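Lollby Reading Room
Things around us, for readers from seven to eleven
May 2026

Bags, boxes and labels: how small things stay together

Have you ever opened a new building kit? First you take off the lid. Then you find bags, and inside the bags there are pieces, and sometimes inside a big bag there is another, smaller bag. It can feel like a lot of unpacking before the fun starts. But each bag and each box has a job to do, and people have thought about these jobs for a long time.

In this text we look at the things that help us keep small objects together: the bag, the box, the label, the marker pen and also the table where the work is done. At the end there is something you can try at home.

Why are small things so difficult?

A chair is easy to keep. You put it in a room and it stays there. A small plastic piece is different. It can roll under a cupboard, it can fall between two boards of the floor, and it can go up the vacuum cleaner with a little "tick" sound.

There is also a problem of number. The largest kit from the toy maker Abdella is called the Harbour, and it has 1,418 pieces. Imagine that all of them lie on your carpet at the same time. Now somebody asks you for one short grey tube. How long must you look?

If the same pieces are divided into bags, and you know which bag has the tubes, you need to look only in one bag. The pieces are just as many as before, but the looking is much shorter. This is the main idea of sorting.

The bag

Bags for small pieces are often made of plastic. Plastic bags are thin and light, and they take the shape of the things you put inside. A box always needs the same space, even if it is half empty. A bag with few things in it can be folded, and then it needs almost no space.

Some bags are clear, so you can see through them. For small pieces this is very useful. You see the colour and the shape, and you do not need to open anything. Other bags are coloured and you cannot see well what is in them. They are good too, but in another way: you can say "the sports things are in the blue one" and everybody in the family understands.

How is a thin plastic bag made? Little grains of plastic are heated until they are soft like honey. Then air is blown into the soft plastic and it becomes a very long tube, as when you blow a soap bubble which does not want to finish. The tube cools down and is pressed flat. A machine closes it at one end with heat and cuts it, and there is your bag.

A word about safety. Never put a plastic bag over your head or your face, or on the head of another person or an animal, even for a joke. Thin plastic can stop the air. And keep bags away from babies.

The cardboard box

Now we come to the box. Cardboard is made from paper, and paper is made from wood fibres, or from old paper which is used a second time. Fibres are very tiny threads. If you tear a piece of paper slowly and look at the edge, you can see them.

Many boxes are made of a special kind, the corrugated cardboard. "Corrugated" means that it has waves. There is a flat sheet of paper on the outside, a flat sheet on the inside, and between them a sheet which goes up and down like a row of small hills. Between the hills there is air. Air weighs very little, and so the box is light. The hills stand like many small arches, and so the box is also strong.

You can test it with one sheet of paper. Put the flat sheet like a bridge between two books and lay a coin in the middle. The bridge falls down. Now fold the sheet like a fan, with many narrow folds, and put it between the books again. This time it can carry the coin, and maybe several more.

Boxes come in different shapes. A tall box is good for a vase. A flat box is good for books, puzzles and board games, and it is easy to make a pile of them. The board game Drakus has 59 wooden tokens, two dice and a folded map, and everything lies in a box which is only as high as your thumb is long.

The label

A closed cardboard box has a secret. You cannot see inside! For this reason people put a label on it. A label is a piece of paper with glue on the back, and there is something printed or written on it. It can say what is in the box, how many things there are, or where the box must go.

On many labels you find black lines, some thin and some thick. They are called a barcode. For us they look like a small fence, but a scanner at the shop can read them like a number. It sends light on the lines. The white spaces send much light back and the black lines send only a little. 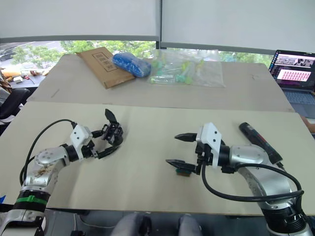

A flat box with a printed label, a blue bag, and a clear bag of green and yellow plastic pieces. The dark red and black pen nearer to us is a marker.

Look at the two bags at the back. Both are plastic, but only one of them lets you see the small pieces. If you wanted a yellow one, you would know at once which bag to open. For the box you would have to read the label, or lift the lid and look.

The marker pen

If you have no printed label, you can write one yourself. For this work a marker is better than a pencil. A pencil leaves a thin grey line, and on brown cardboard it is difficult to read from far away. A marker leaves a thick dark line.

Inside many markers there is a soft stick which is full of ink, a little like a sponge. The tip is made of fibres pressed together, with very narrow spaces between them. The ink creeps through these spaces, from the stick to the tip, and from the tip to the paper. You can see the same thing if you hold the corner of a paper towel in water. The water climbs up without any help from you.

Some markers have ink that you can wash away. Others are permanent, and this means that the ink stays. A permanent marker can write on plastic too, so it is the right one for bags. It is the wrong one for your desk, your shirt and your little brother. Ask an adult before you take one, and open a window if the smell is strong.

Please put the cap back when you have finished. The liquid in the ink goes into the air quickly, and a marker without its cap becomes dry. You must push until you hear the click.

And what is the pencil good for? For marks that we do not want to keep for ever. If you want to show where a thing should stand on a board, you make a small pencil mark. Later you can rub it out.

The table

Sorting on the floor is possible, but your knees will not thank you, and somebody can step on the pieces. A table is better. It should be flat and it should not shake.

Many people lay a board on their table before they start. The board protects the table from scratches and ink. If it gets dirty or old, you can change the board and keep the table. A light colour is a good choice, as a small dark thing is easy to find on it. For white pieces you can do the opposite and use a dark board, or a dark towel.

It helps also to divide the table in your mind. The part near to you is for the work you are doing now. The part far from you is for bags and boxes that wait for their turn. If you keep everything near to you, soon there is no free place for your hands.

How do people count so many pieces?

At the toy museum in Skostow there is a scale where children can learn an old trick of the packing rooms. You do not count the pieces one by one. You weigh them.

Let us say that one piece weighs two grams. You want 300 pieces in a bag. Two grams multiplied by 300 makes 600 grams. So you fill the bag until the pieces on the scale weigh 600 grams, and you are ready. For this trick all the pieces must be of the same kind. If you mix big and small ones, the scale can tell you only the weight and not the number.

Now you: if the same pieces weigh 400 grams together, how many are there? (The answer is 200.)

Try it at home

You need a tray or a light towel, some clear bags, a few strips of paper, sticky tape and a marker. You need also a box of mixed small things, for example building bricks, beads or buttons.

Pour the things slowly on the tray. Look at them for a moment and decide how you want to sort. You can sort by colour, by shape or by size. For building bricks, shape is often better than colour. In a pile of red bricks it is hard to find one special red brick, but in a pile of wheels you can see the red wheel very fast.

Put each group in its own bag. Do not fill the bag to the top, and press the air out gently before you close it. Write a label on a strip of paper and fix it with tape. Use short words: WHEELS, LONG BRICKS, WINDOWS.

There will be some things that do not belong to any group. A marble, a key, half of a dinosaur. Give them their own bag and write ODD THINGS on it. In December, when the evenings are dark, it is nice to open this bag again and see what you have - perhaps the other half of the dinosaur is found by then.

Words to remember

Fibre: a very thin thread, for example in wood, paper or cloth.
Corrugated: with waves.
Barcode: a group of lines which a scanner can read.
Permanent: made to stay for a long time.
To sort: to put things into groups.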